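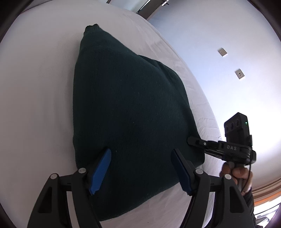
A green knit pillow on a white sheet, with two hand-held grippers reaching toward it.

Review: the Clerkier bed-making arm, after a few weeks of living with it
By Tarek Nasrallah
January 3, 2023

I've reviewed a lot of household gadgets over the years, and the ones that make me happiest are the ones that go after a chore I truly hate. Making the bed is mine. I don't mind dishes (I even like them, with the radio on), but I've been grumbling about pillows and sheets ever since I was tall enough to reach across a mattress. So when Clerkier offered me one of their home arms to try in the guest bedroom, I said yes before I'd finished reading the email, and then I had to go and measure the guest bedroom.

It's a single arm on a rolling base, with a two-fingered hand. Getting it set up took me most of an evening, and a good part of that was spent hunting for the right screwdriver, so I won't hold it against them. The app is friendly. It asks you to walk around the bed slowly with your phone, then to name the things you want put away, and I had a lovely time naming them. My big blanket is Jellari and the long bolster is Clivia, and now my sister calls them that too.

Let me start with pillows, which is where the arm does its best work. A soft knit pillow turns out to be a kind thing to hand a machine! It squashes when you pinch it, it doesn't much care which part you grab, and if you set it down a little crooked it still looks like a pillow on a bed. Mine gets picked up, carried to the headboard and put down the right way around on most mornings. It's slow. I can put the kettle on, drink half a cup and come back to find it still thinking about which corner it likes best. But I didn't have to do it, and I can't tell you how much that cheers me up before breakfast.

Thin pillowcases are harder. The fingers will sometimes take hold of the case and leave the pillow behind, and then the poor thing hauls a half-empty sack up the bed. Turning the grip setting down helped some. Turning it up just gave me pinch marks.

Now, sheets. The brochure says the arm will "tidy bedding," and I'd call that generous. It can pull a flat sheet toward the foot of the bed, and it can smooth a wrinkle if the wrinkle is out in the middle where it can see it. Creases along the edge defeat it. It can't tuck, and it won't go near a fitted corner, and the one time I asked it to fold Jellari it made a sort of burrito and stopped. I've made worse burritos, but I wanted a blanket.

I also borrowed the Saarinen for a couple of days to compare. That one costs $300 less and is a good bit quieter, and its wider fingers are better with big, heavy cushions. It dropped Clivia 2 mornings running, though, and its app kept signing me out, so I was glad to go back.

Price is where I have to be a little stern. The Clerkier sells for $996, plus nearly $200 if you want the taller base, and for a high mattress you will want the taller base. For that kind of money I'd like the whole bed made, and what I get is the pillows and a bit of smoothing. If bending over the bed hurts your back, or you've got a lot of cushions to clear every night, it may well be worth it to you. Everyone else can wait for the next one, I think. They've promised an update later in January that's supposed to help with sheet edges, and I'm keeping the arm until then so I can try it on the guest bed and add a note at the bottom of this page.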